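3.2 Flavor cues on snack packaging

Households in the Bech survey area kept a log of every packaged snack they bought in November. The logs gave 3953 entries, of which 1325 were for savory items. We coded each savory item by whether the flavor was shown on the pack as a picture, as words, or as both. Items bought loose at the Odasero market were left out.

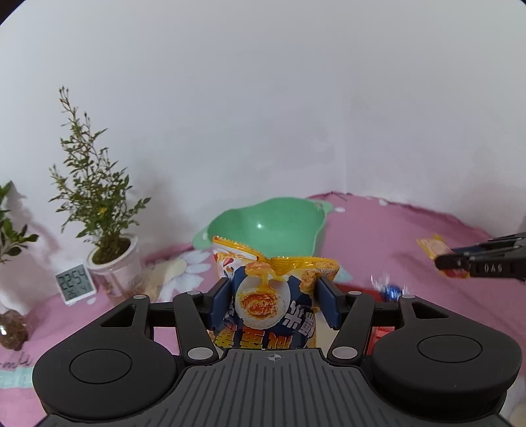 Figure 3. Snack bag with both a food picture (halved salted egg) and large Chinese characters on the front.

Packs with both cues were the largest group. Buyers who could not read the language on the pack still named the flavor correctly in most cases, and they made more mistakes with spice blends than with single foods such as egg or shrimp. Shops in Jidness shelve imported snacks by country, so shoppers there had little else to go on. At home, most households moved their snacks out of the shopping bag and into an open basket or bowl, where the front of a pack may be hidden.
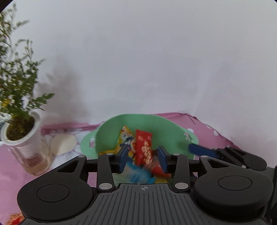 Zimell, one of the shops we asked for comments, replied that its customers go by color first and look at the food picture only when two bags are the same shade. We did not code color in this round.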